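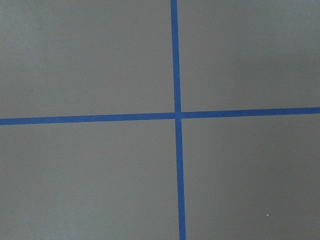
Two strips of blue tape crossing on a gray surface.

How Does a Plane Know Which Way to Go?

When you ride in a car, the driver follows roads. There are lines painted on the pavement, signs at the corners, and sometimes a voice from a phone telling the driver to turn left. Up in the sky there is no pavement. So how does a pilot find the way from one airport to another?

Planes follow routes too. They are called airways, and they work something like roads, except that you can't see them from the window. They are marked on maps and stored in the plane's computer.

Waypoints

An airway is made by joining up points. Each point is called a waypoint. A waypoint is just a spot on the map, and there is often nothing there at all. It might be over a forest or out in the middle of the ocean.

Many waypoints have names with five letters. The names are made so that people can say them over the radio without mixing them up. Some sound like real words and some sound very silly.

Planning the trip

Before a flight leaves, people on the ground make a flight plan. It lists the waypoints the plane will pass, how high it will fly, and how much fuel it needs. They look at the weather as well. If there is a big storm on the usual route, they choose a different one.

Let's follow a flight from Asadholm to Berchtold. The trip is 3,864 miles long and takes 8 hours. The flight plan has 35 waypoints on it. The plane leaves in the evening and lands early the next morning.

The plan doesn't follow a straight line on a flat map. It looks like a curve. That's because the Earth is round and a flat map stretches it. If you have a globe at home, hold one end of a string on one city and pull the other end tight to a second city far away. The string shows you the shortest way. Now look for the same two cities on a flat map and see if the string's path would look straight there.

Wind matters

High up, the wind can blow very hard. Fast, narrow bands of wind are called jet streams. If a plane flies with the wind behind it, it gets there sooner and burns less fuel. If it has to fly into the wind, the trip takes longer. The flight home from Berchtold can take a different route for this reason - sometimes a longer route is quicker.

Who is watching?

Air traffic controllers help keep planes apart. They work in towers at airports and in big rooms full of screens. Each controller looks after one part of the sky. When our plane leaves the part looked after by the controllers at Rolen, the pilot changes the radio to a new channel and says hello to the next controller.

Two planes can cross the same waypoint at the same time if one is well above the other. Controllers tell pilots which height to use.

Words to know

Airway: a route through the sky
Waypoint: a named spot on a route
Jet stream: a fast, high band of wind
Controller: a person who guides planes by radio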